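## Pelix P2 finger sleeves: product notice and replacement guidance

**Applies to:** black sleeves and wrap kits supplied for two-finger adaptive grippers
**Notice issued:** December 8, 2018
**Status:** open, replacement part available

The Pelix P2 sleeve is a slip-resistant covering for one or both fingers of a wrist-mounted gripper. It is sold singly and in packs of 10. The sleeve raises grip on smooth parts and protects the finger pad from abrasion. It does not alter the stroke of the gripper, but it does add thickness, and the closed position must be taught again after fitting.

### Fault description

Brostano has received returns from the Skavanton site in which the covering had torn along its upper edge close to the fingertip. In each case the tear began at a fold. Once an edge lifts, it can catch on the part being released. The part is then carried a short distance with the arm before it drops.

The gripper controller does not detect this. Finger position and motor current both read as a normal open, and the cycle continues. On the Skavanton cell the arm moved off at full travel speed with the part still hanging from the flap.

No injuries have been reported. The fault is classed as a dropped-load hazard, and the floor area under the arm's path should be treated as part of the guarded zone until the covering has been checked.

### Cause

Two conditions were present on all returned parts:

- The covering had been wrapped by hand over a worn pad, leaving wrinkles across the gripping face.
- The fitted life of 2,000 cycles had been exceeded.

Wrinkled material moves under load. It wears first on the raised folds, where the surface turns grey, and then splits at the nearest free edge. Tests by Tseng, who supply the base material, gave the same result on samples fitted with folds. Samples fitted flat wore evenly and did not split.

### What to do

1. Stop the cell and isolate the arm. Do not check the fingers with the drive enabled.
2. Look along the full length of each covered finger, including the underside.
3. Replace the covering if there is any lifted edge, split or loose fold. Do not trim a flap and return the gripper to use.
4. Remove all old material and clean the finger with a dry cloth.
5. Fit the new sleeve flat, working from the tip towards the wrist. Leave it for 30 minutes before use.
6. Check that no cable near the wrist rubs on the covering through the full open and close stroke.
7. Run 5 empty cycles at reduced speed, then teach the closed position.

Taping over a damaged sleeve is not an approved repair. It increases finger thickness unevenly and hides the split.

### Replacement part

The P2-B sleeve has a moulded tip and no open edge at the fingertip. It fits the same fingers as the P2 and needs no tools. Customers holding unused P2 stock may exchange it through Brostano. Used sleeves are accepted only where a tear is present and the cycle count is supplied.

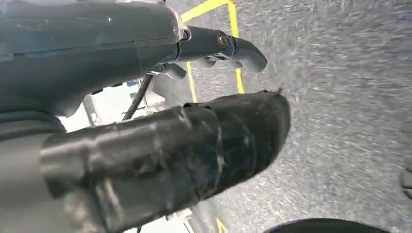 *Torn upper edge near the tip of the covered (lower) finger, with wrinkling and grey wear patches along the covering.*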